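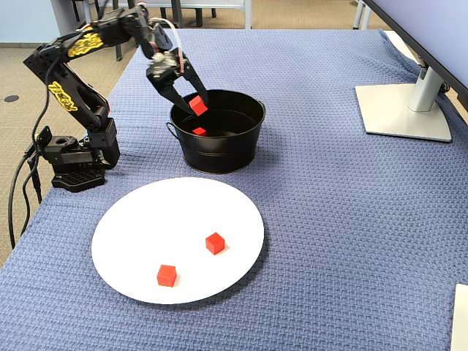

The bucket was the easy part

I spent most of September teaching a piece of software when to let go of a cube. Closing the gripper I had working in an evening. Opening it again at a sensible moment took 24 evenings and most of my goodwill toward finite state machines.

My first version released as soon as the arm reported it had reached the drop pose. "Reached" is a generous word in my motion code. It meant every joint was within 3 degrees of its target, and if all of them are off in the same direction you can miss a bucket by a fair bit. So now there's a second check, on the pose of the fingertips themselves, and the fingers have to be below the rim before the open command goes out. It's slower. I've stopped finding cubes under the chairs.

Hacer Güneş, who reads my commits so that I don't have to, pointed out that the old check also passed when the arm had stalled. I had a log line for that. It said "done". 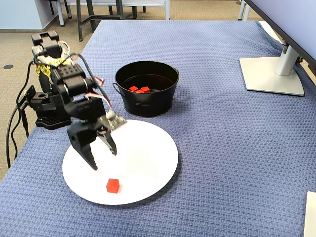

Planning for the last one

With several cubes on the plate, a sloppy planner looks clever. If it fumbles its first choice it just goes for a different one, and from across the room you'd call that strategy. With a single cube left near the front edge there's no cover. Mine would hover, jaws open, replan, hover some more and replan again.

The culprit was a scoring function I wrote in a good mood. It took points off for reaching near the plate's rim and took off more for repeated attempts, so after 2 tries the best move on offer was to stay put. I capped the retry penalty and cut the rim penalty way down. I also named the config file Allidau, after a village where my bus once broke down, and I stand by that.
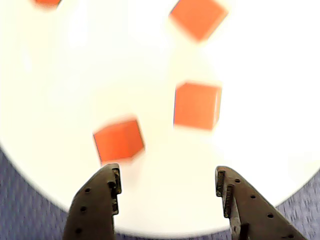

Drerkirthorpe Robot Club, Software Table

Then there's color. I'd call these cubes red and so would you, but up close, over a bright white plate, they come out orange, and they aren't all quite the same orange. My threshold was tuned on red. It found the darker ones and politely ignored the rest.

I widened the hue range, which let the cubes back in, and then added a size filter for the pink tint that shows up on the plate next to them. The highlights I mask out before any of that happens. Cubes that run out of view get a "partial" flag, and the planner isn't allowed to grab at those until it has had a better look. The whole thing takes 9 milliseconds a picture, down from a number I'm keeping to myself.

Hatice Gündoğdu wants me to replace all this with a learned detector. She's probably right. Her branch is called Çınar, mine is called color_final_fixed, and next month we merge them.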